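Inside the Desktop: Handout 3, Memory
Nunville Evening Workshops, Bench Room
Tutor: Roya Rashti (first half), Vsevolod Zhuravel (second half)

Welcome back! Last time we got the side panels off and found the power supply. Tonight is my favourite session of the whole course, as we get to handle the memory, and a stick of memory is a lovely thing once you know what you're looking at.

What memory does
Think of it as the desk you work on, with the drive as the cupboard behind you. The processor wants things on the desk (the cupboard is slow!) and anything left out when the power goes is gone. That is why Hae-won lost her essay in the first session, and why she now saves every few minutes.

Before you touch anything
Shut down, switch off at the wall, pull the lead out. Hold the power button for 8 seconds. Clip your wrist strap to bare metal on the case. Pick modules up by their edges and keep your fingers off the gold contacts.

Taking a module out
Find the long slots on the board. Press the catch outwards (some boards have one at each end, some only one) and the module lifts. Draw it straight up.

Putting it back
Look for the notch in the contact edge. It sits off centre, so the module only goes in one way round. Line it up with the ridge in the slot, then press on both ends until the catch closes. It takes more push than people expect, and the click is wonderful.

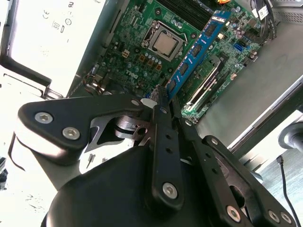 If a module won't go down, stop and check the notch again. Wrong generation is the usual culprit: DDR3 and DDR4 are nearly the same length, but the notch is in a different place. Vendula has a tray of mixed sticks for you to sort, and it's much more fun than it sounds.

While the case is open, have a look at the processor in its socket, with the lever beside it. Leave that lever alone for now, please! We come to it in Handout 4.

For next time
Find out how much memory your own computer has and how many slots are free. Write down the type as well. Spare wrist straps are in drawer 52.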